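Visits > Trade and workshops > Perirden

Home Visits Reports Calendar Contact

A morning at the Hotex workshop, Perirden 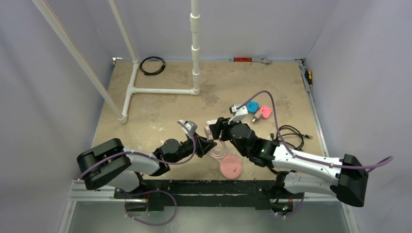
The clear cup and its pink lid on the board.

We use cookies to remember your settings. Accept / Manage

Ramiro Soler met us at the side entrance at 8 and we went straight through to the benches. Hotex looks at small household goods there, mostly cups, lids and fittings, and the building is plainer than I expected.

The board in the photo is tan and well scuffed, with pale panels for walls and white PVC pipe standing at the back. The cup is clear plastic with ribbed sides, and the pink lid is round and was lying flat beside it. Further over were a few small pieces in white, blue and pink — they look a bit like plugs — and a loose coil of black cable.

Ramiro said the ribs are there for grip and that Ibarra, who supply the cups, have changed the spacing 2 times. The lids come from Dralberg in boxes of 190. One box had arrived with 174 in it, and he was still waiting for an answer.

Aurelio Sepúlveda then took us up to the store room, where samples are kept on open shelves by colour. He let us try several lids by hand. The older ones were stiff and the newer ones went on with one push.

Coffee was in the canteen. Parking is tight, so use the lower gate. The next visit is in August and places go through the office.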